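Teaching by remote: wiping up a spill, how varied do your demos need to be?

tilar_tom
Posted May 13, 2020
Evening all. I'm on my second go at teaching an arm to wipe a table by remote control and I could do with a sanity check. First go was 84 demos, all driven by me, and the policy learned to wipe beautifully in one place whether there was anything there or not! So I'm starting again with a fresh set, and I want to get it right before I lose another week of evenings to it.
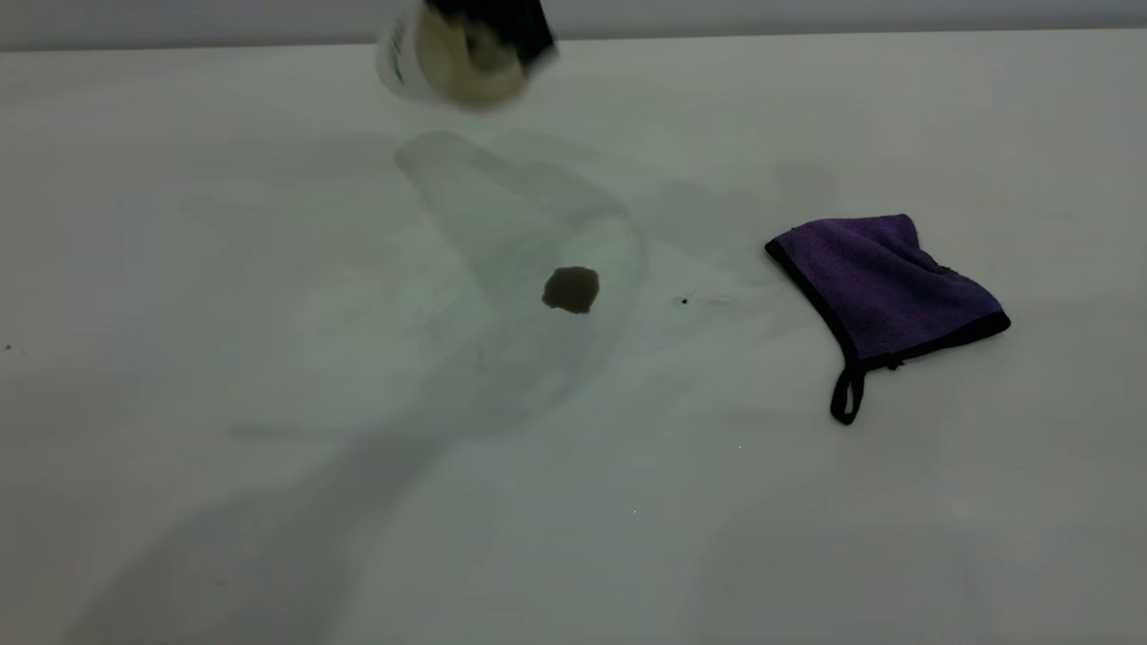
My main question is where to put the mess. I've been dotting it all over the place between demos, but the cloth has mostly lived in one area. In this one the brown spot is near the middle and the purple cloth is off to the right, folded, with its black loop hanging towards the bottom. Should I be shuffling the cloth as much as the spill? And do I refold it every time, or let it get scruffy?

Mallik_R
Shuffle both. If the cloth never moves, the arm will just learn a path to where the cloth lives, same as it learned a path to where the spill lived. Been there.

greybench
Disagree a bit with Mallik. I'd keep the cloth put until the wiping works, then move it. Two hard things at once and you won't know which one broke. I got a decent wipe out of 100 demos with a fixed cloth, and adding the rest later was quick.

Mallik_R
Quick for you maybe, greybench – you'd got wrist force feedback. Most of us are driving on eyesight and a laggy controller.

itzel_l
Itzel Lozano here, I wrote the old guide on the Clilex board, so I'll stick my oar in. What I noticed first was the shadows. They reach right over the spot and down towards the bottom left, and on a white table that's a big grey shape for a camera to latch on to. I'd vary your lamps between demos before I worried about folds. Also, is it one colour of spill all the way through? If they're all brown it'll only ever wipe brown.

tilar_tom
All brown so far, yes. Hadn't thought about the shadows at all, oh dear. I can do maybe 10 with the big lamp off tonight and see how they look.

sandhu_fan
Can I ask a daft one? Why not just hold the arm and guide it by hand? I did my Sandhu kit that way in December and it felt far more natural than sticks.

itzel_l
Not daft! Guiding by hand is lovely for the pressing-down bit. Trouble is your own arm ends up in view of the camera, and it won't be there when the thing runs by itself.

greybench
Still say fix the cloth first. But yes to the lamps.

tilar_tom
Right, lamps tonight, cloth after. I'll post the results, good or bad. Does anyone have a spill that isn't brown and doesn't stain?

Mallik_R
Watered-down green food colouring. Test a corner first.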